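What is a ward, and how does a council election work?

Young Readers' Guide to Bustbridge
By Mariama Adjei
Last updated 19th June

Words in this guide to look out for: councillor, ward, candidate, ballot paper, polling station, by-election. They are all explained as you read, and there is a list at the end.

What does a council do?

A council is a group of people chosen to make decisions for a town or an area. In Bustbridge the council looks after parks, libraries, bin collections, playgrounds and some of the rules about what can be built. It doesn't run the army or decide what is on your passport. Those jobs belong to the national government.

The people who sit on the council are called councillors. Most of them have other jobs too. A councillor might be a nurse or a bus driver in the daytime and go to council meetings in the evening. Councillors don't empty the bins themselves. They decide how the work should be done and how much money to spend on it, and people who are paid by the council then carry it out.

What is a ward?

Bustbridge is too big for one councillor to know every road in it. So the town is split up into areas, and each area is called a ward. The people who live in a ward choose the councillors for that ward. If there is a broken swing in your park, you can write to your own ward's councillor about it, even if you are too young to vote.

Dutar ward covers the streets near the railway station. Laaksonen ward is on the hill and takes in the swimming pool. Nosance ward is the smallest. It used to be a separate village, and it still has its own green and its own bus stop with the old name on it.

A ward has edges, but you can't see them when you are walking about. There is no line on the ground and no gate. The edges are drawn on a map. Very often an edge runs down the middle of a road, so people on one side are in one ward and the people opposite are in another. They might be best friends and still vote for different councillors. 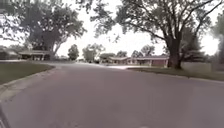 A street with a lawn along one side. Each home in a town belongs to a ward.

Who decides where the edges go?

The edges of wards are called boundaries. They are looked at again every so often, as towns change. New homes get built, and an old factory might be turned into flats. If lots of people move into one ward and hardly anyone moves into the next, then one councillor ends up speaking for far more people than another.

To put this right, the boundary is moved. The people who do this should not be the same people who want to win the election. If they were, they might be tempted to draw the lines in a way that helped themselves. There is a word for drawing lines unfairly: gerrymandering. It is named after an American politician called Gerry. In his time a map was drawn with one area so twisty that people said it looked like a salamander. Put "Gerry" and "salamander" together and you get the word.

Before boundaries are moved, people who live there can say what they think. They might write in to say that a road should stay with the school it is next to, or that a river makes a better edge than a car park.

Who can be a candidate?

A candidate is someone who would like to be chosen. There are rules about who can stand. Candidates have to be adults, and they must have a real connection to the area, such as living or working there. They fill in forms, and people in the ward sign to say they agree to the person standing.

Many candidates belong to a political party. A party is a group of people who share a lot of the same ideas about how things should be run. Other candidates don't belong to any party. They are called independents.

Before the election, candidates try to tell people about their plans. They knock on doors, put leaflets through letterboxes and answer questions at meetings. This is called campaigning. A candidate can't know for certain that every promise will happen, because councillors have to agree things together. One person on a council can't do much without winning the others round.

How do people vote?

First, a person has to be on the electoral register. This is the list of everybody who is allowed to vote in the area. When someone moves house they need to register again at the new address, because the address decides the ward.

On election day, voters go to a polling station. It could be a school hall, a church room or a library. Some people vote by post instead, and fill in their paper at home.

Here is what happens at the polling station.

The voter gives their name and address to the staff at the desk. In many elections they must also show a card or document with their photo on it.

The staff find the name on the register and draw a line through it, so that nobody can come back and vote twice.

The voter is given a ballot paper. This is a sheet with the names of the candidates printed on it.

The voter goes into a booth, marks the paper with a cross, folds it and puts it into the ballot box.

The booth has sides so that other people can't look. Voting is secret. A voter can tell people who they chose if they like, but they don't have to tell anyone, including their family, their boss or the staff at the desk.

How are the votes counted?

When voting ends, the ballot boxes are sealed and taken to the place where the count happens. In Bustbridge this is the sports hall. The papers are tipped out on to long tables and sorted into piles, one pile for each candidate. The candidates are allowed to come and watch, and so are people they bring with them.

Some papers can't be counted. A voter might have left the paper blank, or put crosses next to too many names, or signed it. These are called spoilt papers. They are kept in a separate pile, and the candidates can see them.

Last time there was an election in Nosance ward, 300 papers came out of the box. Ewurabena Asante had 229 votes. Selorm Korletey had 60. A third candidate had six, and five papers were spoilt. If you add those together you get back to 300, and the people running the count did the same sum to make sure no papers had gone missing.

Ewurabena Asante had the most votes, so she became the councillor for Nosance. This way of choosing a winner is called first past the post. The candidate with the most votes wins, even if it is only by one vote.
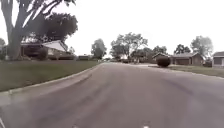

Henok Gebremichael wrote in after reading an earlier version of this guide. He wanted to know what happens if two candidates get exactly the same number of votes. His class had tried it with a vote for the name of the class goldfish and ended up with a tie, and they could not agree what to do next.

The answer is that the votes are counted again first, in case there was a mistake. If it is still a tie, the winner of a council election is picked by chance. The person in charge of the count might draw a name out of a container or ask the candidates to draw straws. It has happened in real elections. For a goldfish, your class could hold a second vote with just the two top names in it. Some countries do this when they choose a president.

What if a councillor leaves?

Councillors are chosen for a set number of years. Sometimes one stops early. They may be ill, or move away, or get a new job that takes up all their time. The ward then needs somebody else, and a special election is held just for that ward. It is called a by-election.

Dutar ward had a by-election in November. Fewer people voted than usual, partly because only one ward was voting and some people hadn't noticed. The share of people on the register who take part is called the turnout. By-elections often have a low turnout.

Can children have a say?

You can't vote in a council election until you are old enough. The age depends on where you live: in some parts of the United Kingdom it has been lower than in others. You can still do these things now.

Write to your councillor. Say who you are, which road or school it is about, and what you would like to happen.

Go to a council meeting with an adult. Most are open to the public, and you can sit and listen.

Sign or start a petition. Check the rules on your council's website first, as some ask for everyone's age or address.

Stand for your school council. Kwesi Korletey stood for his and asked for the library to open at lunch. He got it on two days of the week and is still asking for the rest.

Words to know

Ballot paper: the sheet a voter marks to show their choice.
Boundary: the edge of a ward.
By-election: an election held for one place when a councillor leaves early.
Candidate: a person who wants to be elected.
Councillor: a person elected to the council.
Electoral register: the list of people who are allowed to vote.
Independent: a candidate or councillor who is not in a party.
Polling station: the place where people go to vote.
Spoilt paper: a ballot paper that can't be counted.
Turnout: the share of people on the register who vote.
Ward: one of the areas a town is split into for elections.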